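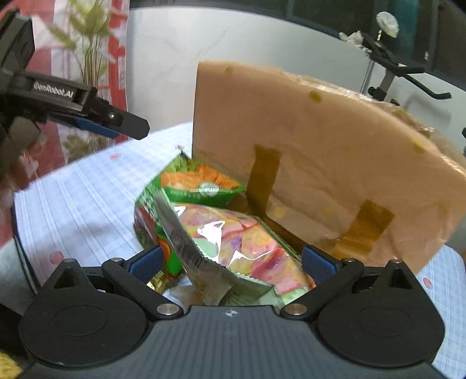
Platirside suspend ses essais de préhension de sachets alimentaires à Sondville

Communiqué d'information — 2024-10-30

La société Platirside a suspendu les essais de préhension de produits emballés conduits sur son site de Sondville, à la suite d'un défaut de maintien de l'effort de serrage constaté sur l'une de ses pinces à deux doigts. Aucun blessé n'est à déplorer. La mesure s'applique à l'ensemble des postes utilisant le même modèle de doigts et restera en vigueur jusqu'à la remise du rapport technique.

Le défaut a été relevé au cours d'une série portant sur des en-cas conditionnés en sachets souples. Au moment de la fermeture, les doigts ont continué à se rapprocher au-delà de la consigne, alors que l'interface de commande indiquait un effort stable. L'opérateur a relâché la commande, mais l'ouverture n'est intervenue qu'après 4 secondes. Le sachet s'est déchiré le long de la soudure et une partie de son contenu s'est répandue sur le plan de travail. La main de l'opérateur se trouvait alors hors de la zone de serrage.

L'examen des journaux d'enregistrement a montré que l'incident n'était pas isolé. Sur les 2000 prises effectuées depuis le mois de mars avec ce jeu de doigts, 40 présentent un écart entre l'effort demandé et l'effort mesuré. Dans 9 cas, l'emballage a été endommagé. Ces dommages avaient été consignés comme des défauts de conditionnement et n'avaient donc pas donné lieu à une fiche d'anomalie relative à l'outil.

« Le classement de ces événements était erroné et nous en prenons la responsabilité », a déclaré Bülent Taşdemir, responsable de la sécurité des essais chez Platirside. « Un emballage déchiré doit désormais être traité comme un incident de préhension tant que l'examen de la pince n'a pas établi le contraire. »

Les premières constatations portent sur deux points. Le premier concerne la liaison mécanique entre les bras et les doigts : un jeu anormal a été mesuré à l'un des pivots, avec pour effet de fausser la position de référence après plusieurs heures d'utilisation. Le second touche au logiciel de commande Zitari, dont la version installée à Sondville conserve la dernière valeur d'effort valide en cas de perte du signal du capteur. L'interface affiche dans ce cas une valeur normale, sans avertissement. À ce stade, Platirside n'est pas en mesure de préciser la part respective de ces deux causes.

Les sachets souples figurent parmi les produits les plus exigeants pour ce type d'outil. Leur forme change sous la pression, leur surface renvoie la lumière de manière irrégulière et leur contenu se déplace pendant la prise. Un excès d'effort y passe plus facilement inaperçu que sur un emballage rigide, où l'arrêt mécanique est immédiat. Les séries concernées comprenaient en outre des prises au milieu de plusieurs produits superposés, configuration dans laquelle les écarts ont été les plus fréquents.

Le bureau de contrôle Özkan a été chargé d'une expertise indépendante. Il procédera au démontage de la pince en cause, à la vérification du serrage des vis de pivot et à la reproduction du défaut sur banc, avec et sans coupure du signal. Les pinces du même modèle ont été retirées des postes et placées sous scellés — y compris celles qui n'ont fait l'objet d'aucun signalement. Les enregistrements bruts ont été copiés et remis au bureau de contrôle.

Dans l'attente des conclusions, les mesures suivantes sont applicables sur le site :

Arrêt de toute prise sur produit emballé avec les doigts du modèle concerné.

Contrôle du jeu des pivots avant chaque prise de poste sur les autres outils, avec inscription au registre.

Interdiction d'approcher les mains des doigts tant que l'alimentation n'est pas coupée, même lorsque l'interface indique un effort nul.

Ouverture d'une fiche d'anomalie pour tout emballage percé, écrasé ou déchiré.

Une mise à jour du logiciel Zitari est en préparation. Elle doit entraîner l'ouverture automatique de la pince dès la perte du signal d'effort, accompagnée d'une alerte sonore. Son installation sera subordonnée à l'avis du bureau Özkan — aucune date n'a été arrêtée.

Les essais de saisie d'objets rigides, réalisés avec un autre modèle de doigts, se poursuivent normalement. Les partenaires dont les campagnes sont reportées ont été informés par courrier. Les opérateurs ayant observé un retard à l'ouverture ou un écart d'effort, même ancien, sont invités à le signaler au service de la sécurité des essais en indiquant le poste et le type de produit manipulé.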